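Clalulden Robotics Club forum > Student projects > Shelf picking task

Shelf task: gripper pushes the packet before closing

plenico_fan
Member
Wednesday, 19:40

Hello all. I am in the second year team and we are preparing the shelf task for the club competition. Our arm has to take tea packages from a small wooden cabinet and put them in the tray, and we teach it with recorded demonstrations. We have 251 demonstrations now, from which we removed 2 because the log file was damaged.

The upper compartment goes well. In the lower compartment we have a problem. The arm drives in too far, so the middle part of the gripper arrives at the packet before the fingers are at its sides. Then the packet slides to the back panel and the fingers close on air. I put one picture from the wrist camera, at the position where I would like the arm to stop and close.

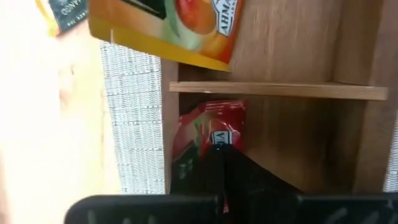

Wrist view, lower compartment, red Ahmad packet in front of the gripper and the shelf board over it.

Our approach speed is 200 mm/s until the last part, then slower. Should we record more demonstrations, or change something in the controller?

sivitz
Moderator
Wednesday, 20:05

I would not record more until you look at the position of the gripper. In your picture the black middle section already reaches the front of the packet, at least as the camera sees it. If you call this the good stopping position, the policy learns to go there, and a small error on top of it becomes a push. Stop earlier and grip with the finger tips.

plenico_fan
Wednesday, 20:22

I understand, but with the finger tips only we dropped the packet many times last month. The foil is slippery and the pads are not new, you can see the smudges on them. With a deep grip it holds much better.

torres_b
Member
Wednesday, 20:31

Clean the pads first! Alcohol and a cloth, it takes one minute. We had the same discussion in our team for two weeks and it was only dirt.

I also do not agree fully with sivitz. A deep grip is fine for a soft packet if the approach is straight. The view is quite tilted compared to the shelf. Is this on purpose? If the wrist is rotated differently in each demonstration, the network has a difficult life.

plenico_fan
Wednesday, 20:50

The rotation is not on purpose, each person holds the teaching handle a little differently. I did not think that it matters so much.

sivitz
Moderator
Wednesday, 21:02

It matters in a low compartment. Also look at the light. Left of the cabinet the picture is almost white, and the lower compartment is dark. With automatic exposure the packet can change its colour between two runs. I would fix the exposure by hand on the packet and let the bright area and the curtain burn out.

torres_b
Wednesday, 21:10

On exposure we agree. On the grip depth I keep my opinion :)

plenico_fan
Thursday, after the lab

Small report. I cleaned the pads, fixed the exposure at 530 in our camera settings (the unit is whatever the driver uses, sorry) and marked the wrist angle on the handle with tape. I kept the deep grip. The arm still pushes the packet sometimes, but less than before. Tomorrow I will try the earlier stop from sivitz with the clean pads and write the numbers here.

sivitz
Moderator
Thursday, 22:15

Good. Please change only the stop position and nothing else, otherwise we will argue again about the reason.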